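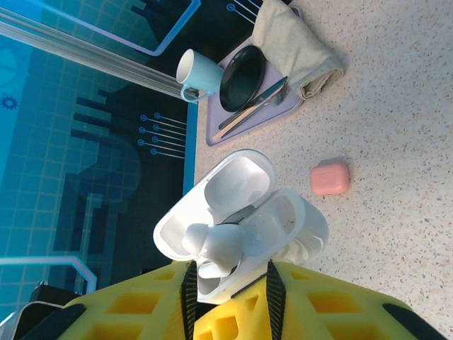

How often do the finger pads on a gripper need to be changed?

We change ours when the grooves stop holding a smooth plastic part at the normal grip setting. On a cell that runs every day, we check the pads weekly and keep a spare pair in the drawer.

About Irkano

Irkano sets up, looks after and repairs small robot cells. Most of our customers have one arm on one bench and no full-time technician. They are labs, teaching departments and small makers of household goods. We started in a rented unit in Clatholm with one arm and a borrowed drill press, and we now look after 70 cells.

We don't build robot arms and we don't sell them. If you already have an arm, we will work with it. If you are still choosing one, we can tell you which makes we stock parts for.

What we do on a first visit

A first visit takes one working day. We check that the bench is level and that the frame bolts are tight. We look at the wrist, the gripper and the small camera mounted there, and we follow the cable run back to the controller. Then we home the arm, set the grip limits and run a few slow picks with the customer's own objects.

Small household objects are harder than people expect. A glossy case with a hinged lid can swing open as it is lifted. A fork lies nearly flat on a tray. A mug has a handle that may be pointing anywhere. We would like to see the things you plan to handle before we quote, so please bring them or mail them to us.

You will get a setup sheet at the end of the day. It lists the grip settings, the home position, the camera settings and anything we left undone.

Printed gripper parts

We print many of our gripper shells in plastic, with openings in the walls to save weight. The openings also let us see the screws and check for cracks. A printed shell is cheap to replace after a hard knock. The pads are a separate part and come off without removing the shell.

Send us the serial number on your wrist plate when you order. There are 13 shell designs in use and several look alike.

Looking after your cell

Customers on the Uzor plan get a visit every 3 months. We clean the camera lens, tighten the frame joints, inspect the pads and the wrist cable, and check the arm against the positions on the setup sheet. If the arm has drifted, we set it again and update the sheet.

Between visits, we ask that you do the following:

Wipe the pads with a dry cloth at the end of the day.
Keep the countertop free of crumbs, tape and oil.
Do not pull the wrist cable to move the arm.
Stop the cell if the gripper makes a clicking sound, and call us.

Repairs

Repairs are done on site where we can. Controllers and wrist motors come back to the Clatholm shop, where we have a test bench. We have logged over 1,240 repairs, and worn cables are the most common fault. Bent mounting plates come next, usually after the arm has been run into the bench at full speed.

If a repair will cost more than the part is worth, we will say so before we start. Old parts are returned to you if you ask for them on the order form.

Training

The Tavano course is a one-day class for the people who use the cell. It covers safe stops, changing pads, cleaning the camera and reading the setup sheet. Classes are small and are held in our shop. The next one is on 11th April. The shop is closed for the last week of December, and there are no classes that month.

Contacting us

Use the service form for repairs and the general form for everything else. Include the make of the arm, the serial number on the wrist plate and a short note on what the cell was doing when it stopped. Parts orders received before noon ship the same day.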